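Plarkby would rather you didn't call it a comeback
The duo talk about their second album, Zendon, and why they have stopped believing their own press releases
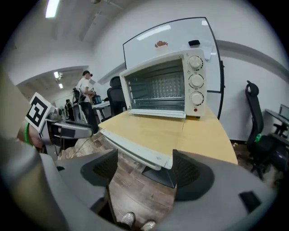
Ebony Sheehan thinks the word "authentic" should be taken away from anyone who writes about folk music, and she would like to start with the people who wrote about her last record. I had used it myself, in a short review of that record, and she had brought it up before I'd got my coat off.

"It means you had a banjo," she said. "We had a banjo for one song. It was hired."

Plarkby are Sheehan and Rutilio Pacheco, plus whoever can be talked into drumming. Their first album, Cosgrove, came out on a label called Pruvstead with the usual noises about a major new voice in British country. It sold 1000 copies, a fair few of them from a folding table at the back of gigs. Then came a gap long enough for most of us to forget them. Zendon is due in May, and the sheet that came with it says the pair "retreated, regrouped and rediscovered the heart of their sound". I asked what that involved.

"I got a job in a tile warehouse," Pacheco said. "I didn't rediscover anything. I know a lot about grout."

I have sat through plenty of interviews in which musicians run down their own publicity, and it can be a kind of publicity too. Sheehan accepted that when I put it to her. She said the difference, if there was one, was that they had asked for the sheet to be changed and been told it had already gone out. I have no way of checking this. Pruvstead's version, when I rang, was that everybody was very excited.

The new record is better than the first, though not by as much as the label would like. There are nine songs. Four of them are very good, particularly "Weighbridge", which has Sheehan singing low over a pedal steel that hardly moves. Two are the sort of mid-paced thing that gets played while a venue is still filling up. One, "Mercy on the A-Road", I think is a mistake, and I said so.

Pacheco asked what was wrong with it. I said the American accent. He looked at Sheehan, who said she'd been told about the accent before, by her mum, and that it only came out on certain vowels.

"You try singing 'highway' in your own voice," she said. "It sounds like you're reading out a planning notice. So I sang it like that, and then I changed 'highway' to 'A-road' and forgot to change the voice back."

They recorded the whole thing in a room over a closed-down carpet shop, with a tape machine that Pacheco bought for 400 pounds and spent more than that repairing. I asked whether tape had been worth it, as I generally can't hear the difference and suspect most of the people who say they can.

"No," Pacheco said. Sheehan said yes at the same time. They then had a short argument which I won't reproduce, mostly to do with the bass on track three. Her view is that tape stopped them doing 30 takes of everything. His is that you could also stop doing 30 takes by stopping.

The drummer on most of the record left before it was mixed. Neither of them would say much about that. Sheehan said he was a lovely player and that they owed him some petrol money.

What they would talk about was touring, and here the jokes dried up a bit. The last run of dates, supporting a much bigger act, paid them 165 pounds a night between three people and a van. The bigger act's crew ate separately. By the end Pacheco was sleeping across the front seats to save on a room, and he did something to his shoulder that still stops him playing mandolin for longer than half a set.

"People say it's exposure," Sheehan said. "I've looked at our figures for that month. We sold less than when we were at home."

So why do it again? There are dates booked for the new album, more of them than last time, in rooms that look to me slightly too large. She took a while over this one. She said she had written "Weighbridge" in one go at the kitchen table and wanted to find out what it did to a room, and that playing it to Rutilio didn't count because he always says the same thing.

"I say it's good," Pacheco said.

"He says it's good."

I remain unsure about the rooms, and about a tour that seems to rest on one single getting radio play. Pruvstead's plan, as far as I could follow it, is that people who liked Cosgrove will come back and bring a friend. Pacheco has done the sum and says they would need to bring several.

He has kept the warehouse job, on shorter hours, and is due back there when the tour finishes. Sheehan is learning the banjo.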